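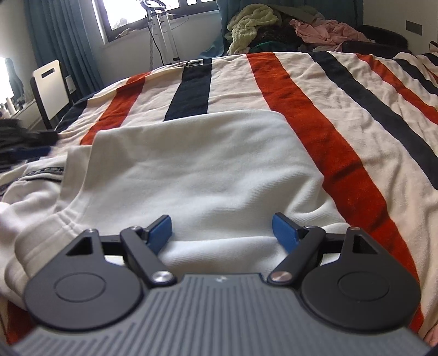
What is the first thing to do with a shirt before folding it?

Lay it face down on a flat surface and smooth it from the middle toward the sides. Wrinkles that are left in at this point will be pressed into the shirt by its own weight once it is stacked.

Chapter 2
Folding and Storing Knit Garments

Knit garments make up most of what people wear at home. T-shirts, sweatshirts, undershirts and pajama tops are all knits, and they are nearly always kept folded. A knit that hangs for a long time can stretch at the shoulders, and a heavy one will show the mark of the hanger. Woven shirts were covered in Chapter 1. The steps there still apply where a garment has a button front.

You do not need a special table for this work. A made bed is fine. Pull the cover tight first, because a loose cover moves with the shirt. A striped cover or blanket can help a beginner, as the stripes give a straight line to set a side seam against. A white T-shirt on a striped blanket is a good first piece to practice on – the edges are easy to see, and so are the mistakes.

Work with one garment at a time. If two white pieces lie together, move one well to the side before you begin, or a sleeve of one will be folded into the other.

Terms used in this chapter

Panel: any flat part of the garment between two folds.
Return: the part of a garment that has been folded back on itself.
Rib: the stretchy knit used at collars, cuffs and hems.
Tape: a narrow strip sewn over or along a seam, often in a second color. 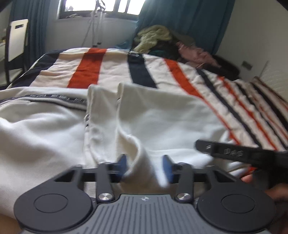

Laltbridge Adult School – Department of Home and Textile Studies

Trim changes the way a garment folds. Tape does not stretch as much as the knit it is sewn to, and the cloth on either side of it may gather a little. If you smooth only the cloth, the tape will stay curved. Hold one end of the tape down, draw the other end gently until it lies straight, and then smooth the cloth away from it on both sides. Keep the fold clear of lettering where you can. A printed band should lie inside one panel.

Loose folds of cloth near an opening need to be dealt with before the sides are brought in. Knit edges like to roll. Unroll the edge with your fingers, lay it flat, and rest your palm on it for a moment. Some light knits will roll up again however often this is done. Fold those quickly and put them at the bottom of the stack.

The basic fold

1. Lay the garment face down and smooth it.
2. Bring one side in to the middle of the back. Turn the sleeve down along the new edge.
3. Do the same with the other side.
4. Fold the hem up to the middle.
5. Fold once more, so that the hem end meets the collar end.
6. Turn the garment over and straighten the corners.

For a sweatshirt, leave out step 4 if the cloth is thick. The finished piece will be larger but it will lie flatter.

Exercise 2.1

Fold the same T-shirt 25 times, shaking it out fully between folds. Keep the last one and compare its corners with those of a classmate. Students using the Hagedorn folding board should do the exercise by hand first. Bring questions to Gudrun Tiedemann in the Stetwood room.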